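Wed 20 June

I've run the front counter and the back room of a small shoe repair shop in Lallton for a long time now. People ask the same things every week, so I'm putting some of it in one place.

Resoling first. If the upper is in good shape, it's usually worth doing. If the leather is cracked across the toe bend, new soles won't help. Bend the shoe and look at the crease. Dry lines are fine. Splits are not.

Bring them in before you wear through to the welt. Heels especially. A heel cap is a small job. Once you've walked through the cap and into the stack I have to rebuild the block, and that costs you more than double.

Rubber or leather soles? If you walk to the bus on Yule Street in December, rubber. If they're for weddings, leather is nice. You can also put a thin rubber half sole over leather. I do it on my own pair.

Glued soles are the ones that come back. Most cheap boots and a lot of expensive sneakers are cemented, no stitching. I can reglue them, but foam midsoles break down with age even if the shoes sat in a closet. When the foam crumbles between my fingers I hand them back and don't charge.

Please don't use superglue at home. It dries hard, the sole flexes, the glue cracks, and then I have to grind all of it off before the right cement will stick. I add $4 for that now.

Wet shoes: pull the insoles, stuff them with plain paper, change the paper when it's soaked, keep them off the radiator. Heat shrinks leather and it stays shrunk. 48 hours in a dry room is normal for a heavy boot.

Salt stains come off with equal parts white vinegar and water on a rag. Wipe the whole shoe, not only the white line, or you get a new line. Let it dry, then condition.

Conditioner, a small amount. People put on far too much. If it's still sitting on the surface the next morning you used too much, so buff off what you can.

Someone asked about the machine. It's an old Dadelis outsole stitcher, serial number 331, bought from a shop in Plerberg when the owner closed up. It came with no manual. I've replaced the belt and the awl holder and had the motor rewound. It paid for itself by 900 pairs.

I still get asked if I can stretch shoes. Wider, yes, a little. Longer, no. If your toes touch the front, give them to somebody with smaller feet.

Zippers on boots: yes. Handbag straps: yes. Horse tack: sorry, there's a saddler in Plerberg. Ice skates: I'll fix the eyelets but I don't sharpen.

Cleaning at home before you start a polish job: knock the grit off and sweep it up first. Grit on the table ends up on your rag, and then you're sanding the toe cap.

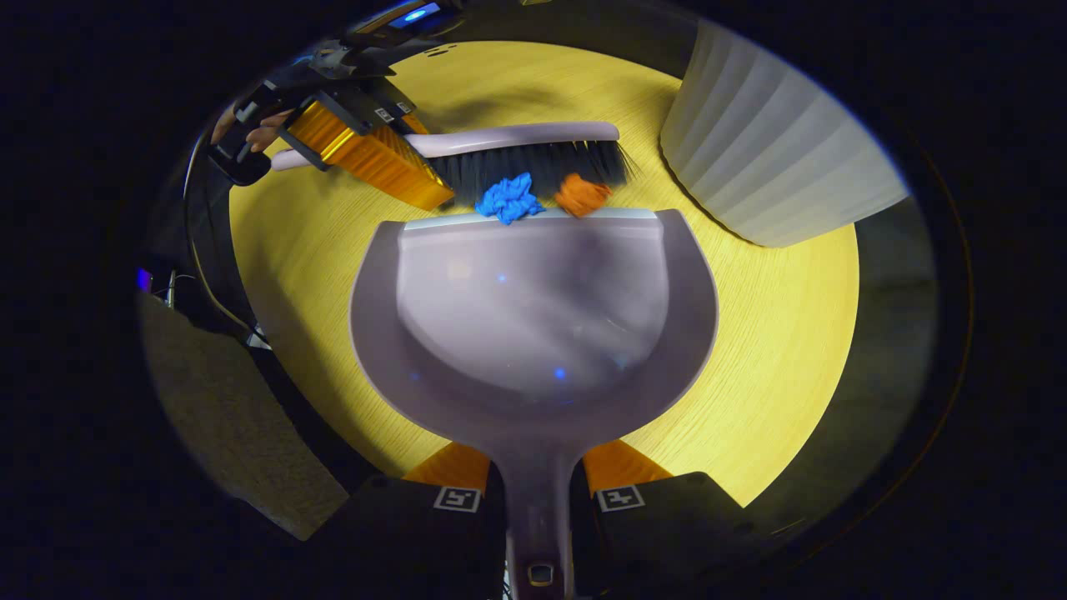

Dustpan and brush. Any kind will do.

Laces are the cheapest fix there is. Measure the old one or count the pairs of eyelets before you come in. "Medium" doesn't tell me much.

Tickets: I keep finished work for 4 months. After that it goes to the thrift store. There are two shelves of pickups waiting right now, so check your coat pockets for a yellow stub.

Closed Mondays. Cash or card. If the light's on in back, knock.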